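Care of the Hand-Held Grippers at Station 5

The Wulenbridge workshop has revised its upkeep schedule for the paired hand-held grippers used at Station 5. Jaws are now inspected after every 160 recorded tasks, and the full handle assembly is serviced at 2000. Operators should check that the perforated mounting plate on each unit is tight before the first task of the day and note any play in the Pidier log. 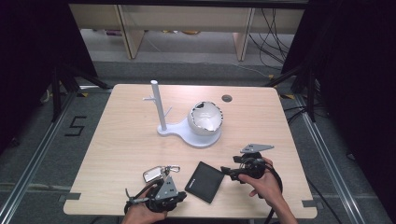 Cables are to leave each handle with enough slack for the operator to reach across the table. A cable that pulls during a task must be rerouted before work continues. Replacement jaws are held in the Goravska storeroom, which keeps 18 pairs in stock. Requests received by 2 p.m. are filled the same day. The revised schedule takes effect in January.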